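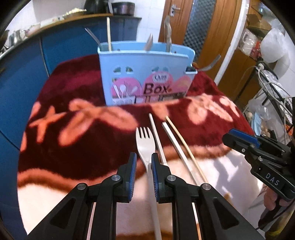
Polystyrene became a kitchen material by way of the electrical trade. In 1928 the Calau works was pressing insulators from phenolic resin, a dark thermoset that could not be remelted. Tableware needed a plastic that would flow into a thin cavity, set in seconds and come out white. Injection-grade polystyrene met all three conditions, and by the time Calau closed its resin shop the cutlery line filled most of the building.

The governing problem in a molded fork is the tine. Melt enters at the handle, loses heat along the neck and reaches the tips last. If the mold is too cold, the tips come out short. If the melt is too hot, the polymer degrades and yellows. Calau ran its barrels at 200 degrees Celsius and accepted a slower cycle.

Stiffness comes from section, and section costs material. Romana Slanina, who spent six years in the tool room at Sadico, recalls that most drawings reached her with the ribs already too thin. "The buyer weighs the fork," she says. "He doesn't bend it." Her own revision added a shallow channel along the neck – a change of a few strokes with a file – and breakage in packing fell.

Sadico's last steel tool, a 56-cavity block, was sold in February. The new owner intends to run it with a starch blend, which shrinks less on cooling and will need wider gates.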